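3.2 Stimulus set and rating procedure

The stimulus set was assembled from four sources. Gevden supplied field photographs of fruiting bodies collected in mixed woodland, Tevus supplied scanned plates from printed identification guides, and the Flovbridge archive supplied studio photographs taken on plain backgrounds. The fourth source, the Damasceno model library, contributed computer-rendered items. After removal of duplicates and of items with visible captions, 3,338 images remained. From these we drew a working set of 2,000, balanced across the four sources, and held back the rest for the retest reported in Section 5.

Each image was rated on cap shape, cap color, stem shape and surface texture. Raters used a fixed list of terms for the first three features and a seven-point scale for texture. The term list was kept short on purpose. In piloting, longer lists produced lower agreement on stem shape in particular, where raters split the same outline among "swollen," "club-shaped" and "bulbous." These three terms were merged under "bulbous" in the final list.

Nineteen raters took part. None had formal training in mycology, and all passed a color vision screening before the first session. Sessions were capped at 500 images, with a break at the midpoint. Raters could return to an earlier image within a session but not across sessions. Response times were logged but are not analyzed here – the option to return makes them hard to interpret.

Agreement was computed separately for each feature and each source. Viewing angle was coded as a covariate with three levels (from above, level, from below), as printed guides tend to favor a level view while the other sources vary. Items seen from below were kept in the set even where the gills were not the main visible feature, provided that both cap and stem could be rated. Figure 4 gives a rendered item of this type, with a domed, dark brown cap and a pale, bulbous stem.

Items that any rater marked as "cannot judge" on two or more features were reviewed by the authors and either kept or replaced with an item from the same source and angle level.

Figure 4. Rendered stimulus, view from below. Cap: domed, dark brown. Stem: bulbous, white.

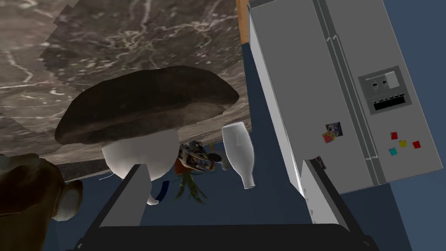
3.3 Agreement measures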